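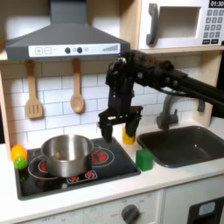

Why is my team under Prustine when we have 16 points and they have 16 points also, and we won more games? asks Afiq Rondonuwu. I think it is a mistake in the table and somebody must fix it.

It is a very good question, Afiq, and many grown-ups who watch soccer every weekend would need some time to answer it. There is no mistake in the table. To understand why your team Skoretti is second, we need to look at how a league table is made, and we will start with the points.

How does a team get points?

In most soccer leagues of the world, the rule is the same. If your team wins a game, it gets three points. If the game is a draw, which means both teams scored the same number of goals, each team gets one point. If your team loses, it gets zero.

The size of the win does not change the points. You can win by one goal in the last minute, with the ball bouncing in from somebody's knee, and you get three points. You could win by 100 goals and you would still get three points (and the other goalkeeper would probably like to go home).

A long time ago a win gave only two points. Then some leagues thought that teams were too happy with a draw. When a team was drawing, it stopped attacking and kicked the ball safely around the back. So they made the win bigger. Now one win and two losses give you the same points as three draws. You can try it on paper: three plus zero plus zero, and one plus one plus one.

What do the letters mean?

A league table has a row for each team and a column for each kind of number. The columns have short names, so that everything can fit on one page or on a phone.

P is for played. It tells how many games the team had until now.
W is for won.
D is for drawn.
L is for lost.
F is for "goals for". These are the goals your team scored.
A is for "goals against". These are the goals the other teams scored against you.
GD is for goal difference. We will come to this one soon, because it is the answer to Afiq's question.
Pts is for points.

In some newspapers the columns stand in another order, or P is used for points and GP for games played. Look first at the top line before you start to argue with your brother.

The table of Afiq's league

Afiq's league is small. It has four teams, and each team plays three times against every other team. After the last round the table looked so:

Team, P, W, D, L, F, A, GD, Pts
1. Prustine, 9, 4, 4, 1, 14, 9, +5, 16
2. Skoretti, 9, 5, 1, 3, 17, 15, +2, 16
3. Shih, 9, 3, 2, 4, 12, 12, 0, 11
4. Wilurel, 9, 2, 1, 6, 8, 15, -7, 7

Let us check the points of Skoretti. Five wins make 15 points. One draw makes one point more. Three losses make nothing. Together it is 16. Prustine has four wins, which is 12 points, and four draws, which is four points. It is 16 again. So Afiq is right, the points are equal, and it is also true that Skoretti won more games.

What is goal difference?

When two teams have the same points, the league needs another way to decide who is higher. This is called a tie-breaker. In Afiq's league the first tie-breaker is goal difference.

You take the goals your team scored and you take away the goals it let in. Skoretti scored 17 and let in 15. The goal difference is plus two. Prustine scored only 14, but it let in nine. The goal difference is plus five. Five is more than two, so Prustine goes on top.

The number can also be under zero. Wilurel scored eight goals and let in 15, so its goal difference is minus seven. Shih scored 12 and let in 12, and its goal difference is exactly zero.

Now you can see why players still run after the ball when they are already winning 3-0, and why a goalkeeper is angry about a goal in a game that is already lost — that goal goes into the table too, and it stays there until the end of the season.

Do all leagues do it in the same way?

No. Some leagues look first at the games which the two equal teams played against each other. It is called head-to-head. If you beat the other team and they did not beat you, then you are higher, even if your goal difference is worse. Other leagues look first at the number of wins. With that rule Skoretti would be first, and Afiq would have no reason to write to us!

If everything is equal after goal difference, many leagues look at who scored more goals. After this there can be more tie-breakers, for example who got fewer yellow and red cards. Sometimes the teams play one extra game, and very rarely there is a draw of lots, when a name is pulled out of a bowl. Each league writes its rules before the first game.

What is not in the table?

The table does not know who played beautifully. It does not know that it was raining, or that your best defender had the flu. When Skoretti played Wilurel in July, 880 people came to watch, and this is a huge crowd for a small league, but there is no column for it and no extra point.

A trick for checking

Kaiwen Wei sent us a nice trick, and it works for every league where the teams play only each other. Add all the numbers in the F column. Then add all the numbers in the A column. You must get the same answer, because each goal is "for" one team and "against" another. In Afiq's league both columns give 51. If you add all the goal differences, the plus ones and the minus ones together, you must get zero.

Try it yourself

Imagine that in one more round Skoretti wins 1-0 against Shih, and Prustine draws 2-2 with Wilurel. Write the new table on a sheet of paper. Who is first now? What is the new goal difference of Shih? And what do the F and A columns give when you add them?

The answers: Skoretti is first with 19 points, and Prustine has 17. Shih goes to minus one. Both columns give 56.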